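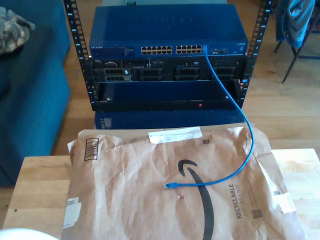
Paper Habits Group, Department of Everyday Design, Okidville College

## 3. How people really use their planner pages

I went into this part of the study expecting stickers. I keep a planner myself (two, if you count the one I only use for meals), and I figured everyone would decorate first and plan later. We handed out 195 blank weekly inserts in the Wamska layout and got 173 of them back, and I read every single one with a big mug of tea next to me – such a treat!

Of those, 149 had writing in the notes column, which was meant to be spare space. People put grocery lists there, phone numbers, half a poem in one case. The boxes for each day were a lot emptier than I'd hoped. Dela Nyarko, who coded the pages with me, called the column "the junk drawer" and the name stuck, so it's in our coding sheet now (code 4, green highlighter).
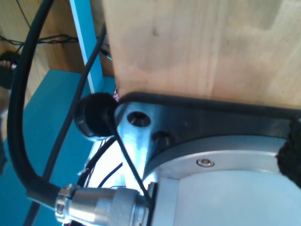

Color coding was the other thing I was dying to look at. Some people used up to 15 pens or highlighters across one week, and I had real trouble telling the two purples apart. When we asked what the colors meant, plenty of people had a key for work and home and then a color they just liked. I do the same with teal.

Figure 3. Share of returned inserts with writing in the notes column: 149 of 173.

We also asked about moving tasks forward. Nana Amegashie had suggested a little arrow box for this, and I loved it, but most people simply wrote the task out again on the next page. A few told us they like the rewriting – it makes them think about whether the job still matters. For the August round we've dropped the arrow box and made the notes column wider.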